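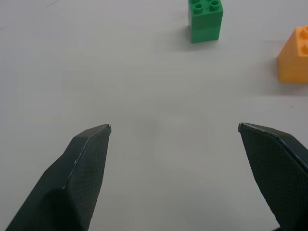
*Textured pads on both fingers, open over a clear stretch of table, with the bricks farther back.*

## Workshop tips: good habits around a pair of bench arms

We get a lot of mail at Larkcombe from people setting up arms at home, and I love reading it (keep it coming!), so I've gathered up the house rules we hand to every newcomer.

**Wipe the pads first.** Crosshatched pads hold dust like a kitchen grater holds cheese. A dry, soft brush along the grain does nicely, and then a lint-free cloth. We do ours every 4 hours of running and swap the pads at 2,000 grips, and yes, we really do keep a tally sheet taped up for it.

**Start with chunky things.** Big building bricks are lovely for practice, with flat sides and plenty to hold on to. Save the bagged items for later, and park them along the back of the table until you want them.

**One arm moves, one arm waits.** With 2 arms sharing a table, agree which one has the middle before either sets off. Say it out loud, even if you're alone!
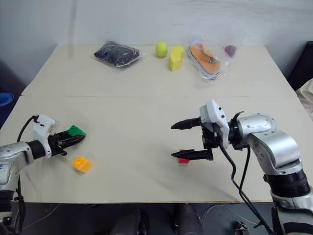

Over at Clidotitz they go further and want the waiting arm parked with its fingers open, on the grounds that a closed grip makes people assume it's still busy. I've come around to that one myself.

**Mind the cables.** Let them hang with a bit of slack, well clear of your feet, and run each arm through its full reach slowly before the first job of the day.

**Hands off until it's stopped.** If a brick tips over, press stop, wait, and then reach in.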